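Search this forum Enter keywords Go

Gremo hand gripper closed by itself, support says "static"

benchrat_lou
Posting this so there's a record somewhere other than my inbox. On 16/01/2022 I had the Gremo on the bench, fingers open, trigger released, nothing commanded. I reached across to move a cup out of the way and it shut on the side of my thumb. Bruise and a split nail, so no hospital, but I have had it apart twice and can't find a reason for it.

Support's answer, signed by a Tien-fu Chou, was that static discharge from a "non-conductive work surface" can produce a false close signal. The fix is a grounding mat, which they happen to sell.

I don't buy it. I've used that table for 3 years with other grippers and never had one move on me.

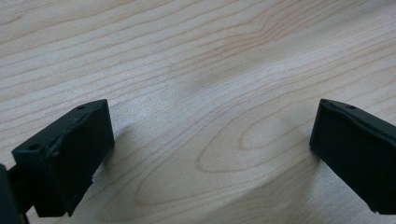 After the second teardown I put it back together and left it powered and open for an hour at a time, 7 sessions so far. It twitched in 2 of them. I wasn't touching anything either time and I hadn't shuffled my feet on a carpet, because there isn't one.

Marisol K
Static can do this, though. Long unshielded trigger cable, high-impedance input, you get a spike and the controller reads it as a press. I wouldn't write it off just because the guy has a mat to sell.

benchrat_lou
Then one spike should give one short twitch. Mine closed all the way and stayed closed until I cut the power. What kind of static holds a trigger down?

Marisol K
The kind that latches an input. Seen it on a Pravine board. I'm not saying it's fine, I'm saying it's possible.

dutch_oven
Possible and still their fault. If a zap on the cable can close the fingers at full force, the product is missing a filter and a timeout. Telling the customer to change his table is a joke.

What firmware?

benchrat_lou
Whatever it shipped with. The updater wants an account and I never made one.

dutch_oven
OK, well, that's on you a little. The October update changed how the trigger is read. Release notes say "improved input stability" and you can take that however you like.

benchrat_lou
I take it as they knew.

Marisol K
Or they cleaned up some code. You can't get "they knew" out of three words in a release note.

gripe_n_grab
Had the same thing on the Choi version, which as far as I can tell is the same insides. Mine was the connector at the trigger end. Pins looked perfect. Wiggle the cable with the power on and watch the input, hands well clear. I replaced the cable and did over 100 open/close cycles with no trouble. That doesn't prove much if it only acts up once a day, so I still keep my fingers out of it.

benchrat_lou
Wiggled it for ten minutes tonight. Nothing. I'll swap the cable anyway, but if it stays quiet for a week all I'll know is that it stayed quiet for a week.

dutch_oven
Put a switch in the motor supply before you do any of that. A real one you can slap, the Zaltgate box is cheap and it cuts the power outright. Don't trust the soft stop, it goes through the same controller that's misbehaving.

Marisol K
Agree with that one. And try the mat too, even a borrowed one. If it twitches on the mat, you can send that to support and they'll have to come up with something else.

benchrat_lou
Fine. Switch first, then cable, then mat, one at a time. I'm not paying them for the mat.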